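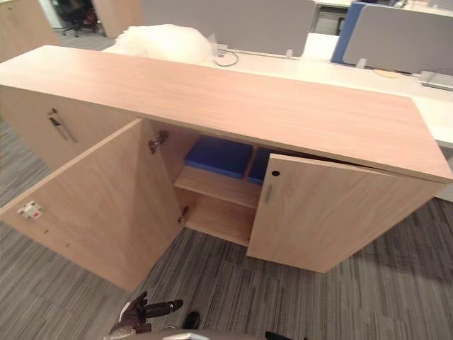 Shop notes

October has been all about finger joints and cable slack, so bear with me. We named our humanoid Bondance (I voted against it, I lost) and it spends its working hours at a low office cabinet with two blue boxes on the shelf. Great fun to watch, but a lot of upkeep!

Every morning before 8 I go over the hand first. I wipe down the fingers, bend each joint by hand and listen for gritty ones. Then the cables on the right arm. They need enough loop for a full reach but not so much that they snag on a door, and I moved one clip three times before I was happy with it. Silvia Charvát says I fuss. She also set the elbow limit to 80 degrees and then came back after lunch to make it 70, so who's fussing?

The head camera calibration is next. It drifts a little, and you notice it most when the robot is looking steeply down past its own legs.
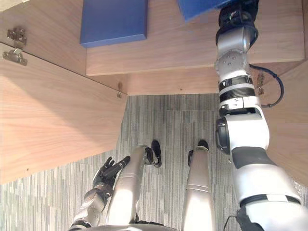

Right arm up at the shelf, both feet on the carpet.

Wrist screws are on my list for tomorrow - all 19 of them, with the tiny driver I keep losing.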